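Two Pad Materials, One Hand-Held Gripper: What We Measured
Speaker notes, Xiaoqing Qin. Talk slot is 25 minutes including questions.

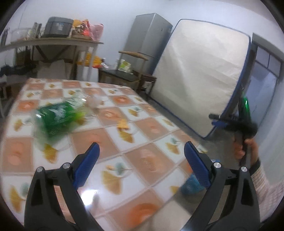 Slide 1. Scope

Say up front that this is a comparison of finger pads and trigger linkages on hand-held grippers. No arm results today. Arif Mandagi covers the arm side in the next slot.

Two builds. The Winow has a direct linkage from trigger to fingers. The Tustent has a spring in the linkage, so the fingers lag the trigger slightly and the closing force has a soft upper limit. Same finger length on both. Same wrist camera, same exposure settings, same recording software (Hamdan, the version we froze in May).

Slide 2. Pads

Textured blue pad versus smooth pad of the same thickness. The pads are swapped between sessions and never mixed on one tool. Mention that the adhesive is the same. Someone asked at the dry run.

Slide 3. Data

2,451 recorded grasps after cleaning. 104 more were dropped for missing trigger readings. All of the missing readings came from one cable, which has been replaced.

Seven operators. Each used both builds with both pads, order shuffled. Objects are ordinary household goods: bottles, snack packets, plastic bags, small flat food items. Sessions were run in furnished rooms, on whatever table and tablecloth was in the room.

Pause here. If anyone asks about bench tests, we have them, and they rank the pads the same way. They do not rank the linkages the same way. Come back to this on slide 6.

Slide 4. Bottles

Bottle lying on its side, grasped across the body. Textured pad slips less at low force. With the trigger fully closed the two pads cannot be told apart. Operators tend to close fully anyway, so the difference in the field is smaller than the pad datasheet suggests.

Slide 5. Thin and soft things

Flat snack pieces are the worst class for every combination. Failure mode is the fingertip riding up over the piece before the pads meet. Pad texture has no effect on this. Fingertip shape would, and we held it constant.

Crumpled bags are easy to grasp and hard to score. Our rule: lifted clear of the table and held for 2 seconds. Read the rule out loud. It changes the numbers more than the hardware does.

Slide 6. Linkage

Direct linkage gives cleaner trigger traces. Spring linkage crushes fewer snacks. On the bench the direct linkage wins on repeatability, but the bench rig pulls the trigger with a motor at constant speed and people do not.

Do not give a recommendation on this slide. Show both plots and move on.

Slide 7. Camera notes

Motion blur is the main loss of usable frames, mostly during the approach. Glossy tablecloths produce a bright reflection that can sit right next to a pad, and the Bumside pad tracker sometimes locks on to it. Masking by color helps with blue pads. It fails when a second blue part comes into view, for instance the trigger bar on another gripper.

A shorter exposure reduces blur and makes indoor footage noisy. We have not settled on a value.

Slide 8. Open items

Fingertip shape, as above.
Pad wear. We logged pad age but did not control for it.
Trigger force per operator. Arif has the calibration script and will share it on request.

Likely question: why not use one linkage for everything? Answer: the traces from the two are not interchangeable without a lag correction, and ours is only fitted for the Tustent. Backup slide 11 has the fit.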